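Lusine Two-Hand Kit, Builder's Guide
Section 6: Closing on things that are not test blocks
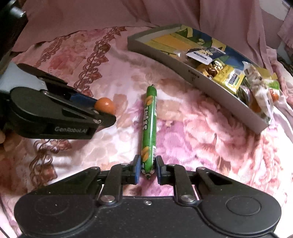 Fig. 6-1. Left gripper on the orange ball, right gripper at the near end of the wrapped tube. Tray at the back.

By now you have two grippers that open and close when you squeeze them. You have probably been opening and closing them at the dog. This section gets them ready to hold something, which takes an evening if your pads are already cut and two evenings if you are going to cut them, dislike them, and cut them again.

You will need the finished grippers from Section 5, the pad strips, the small driver, a soft brush, a cloth for the table, a shallow cardboard tray, and groceries. The groceries are the calibration set. Buy two of anything you like to eat.

6.1 Laying out the table

1. Spread a cloth over the bench and pull it more or less flat. A few creases are fine. Any pattern will do, and the busier ones are good practice for the tracking in Section 8, which was tuned on a plain gray mat and has been spoiled by it.

2. Set the tray at the back. Cut the front wall low enough that you can reach over it with the gripper level. If you leave the wall at full height you will spend the session knocking on it like a salesman.

3. Put the mixed items in the tray. You want shiny things, clear things, boxes, and packets that flop. Let them lean on each other. A neatly sorted tray teaches you how to pick from a neatly sorted tray.

4. Keep one long item and one round item out on the cloth. A wrapped tube and a small ball are what we use for the rest of this section.

NOTE: The long item should be something with a bit of give. Batteries have none, and bananas have it for a limited time.

6.2 Seating the pads

1. Open the jaws all the way and brush out the fingertips. Matte black parts collect dust at a rate that suggests they are manufacturing it. Dust on the body is harmless. Dust behind a pad will peel it.

2. Press each pad strip onto its fingertip from the base toward the tip. Hold it for a slow count of thirty.

3. Close the jaws on nothing and look down between them. The two pads should meet along their whole length. If they touch only at the tips, back off the tip-side pivots a quarter turn and try again. If they touch only at the base, you have the fingertips swapped left for right. See Section 4, which told you to label them.

4. Repeat on the other gripper.

CAUTION: Do not use threadlocker on the forward joints until you have finished 6.4. We did, on the first pair, and those fingertips are now permanently one eighth of an inch optimistic.

6.3 Checking the linkage

1. Hold the gripper with the jaws pointing away from you. Squeeze slowly. Both linkage arms should start moving at the same moment.

2. If one arm lags, check the large pivot pin at its base. It should turn with light finger pressure and have no side play.

3. Leave the small screw at the front of the central body alone. It looks like an adjustment. It has been adjusted, by every single person in our shop, and it has never once improved anything.

4. Work each gripper through a couple of dozen full strokes. A faint click that fades is normal. A click that gets louder is a pin walking out, and you should stop before it finishes the trip.

6.4 The tube and the ball

1. Start with the round item. Bring one gripper in from the side and close until the ball stops rolling, then stop squeezing. The ball should rest against the pad without bulging around the jaw tip.

2. Leave it held. Two-handed work means one hand is always busy doing something boring, and you may as well get used to that.

3. With the other gripper, come in along the length of the tube and straddle its near end. Keep the body of the tube centered between the pads before you close. Going in crooked will swing the far end around like a compass needle.

4. Close until both pads touch the wrapper. Open the logger and read the grip value. The Fakham board reports it as a plain number with no units, on the grounds that units would have meant a meeting.

5. Compare with these:
Below 900: not holding, only visiting. The tube will slide when lifted.
900 to 1448: good for wrapped food, small boxes and the ball.
More than 1448: you are now making paste.

6. Lift an inch, wait, set it down. Do this until it bores you, then switch hands.

NOTE: Crimped ends will lift beautifully and then tear. Take hold of the full part of the tube, just past the crimp.

6.5 If it goes wrong

The tube squirts out forward. The pads are closing tips last. Go back to 6.2, step 3.

The tube rotates in the grip. One pad is worn or greasy. Wipe it with a damp rag and let it dry. If you have been eating the calibration set, wipe both, and your hands.

The reading jumps around while the jaws are still. Reseat the Engelbrecht connector at the base of the handle. It fits two ways, and the wrong way nearly works.

The cloth comes up with the item. You are going in too low. Raise your wrist about the thickness of a pencil and quit pressing down.

Once both hands can manage ten clean lifts in a row, lock the forward joints and go on to Section 7, Picking from the Tray. Owners of the older Zosilstead handles should read Appendix C before that, as the trigger travel is different and the spring has opinions.

Section 6 last revised November 20, 2018. Pad cutting template moved to the downloads page.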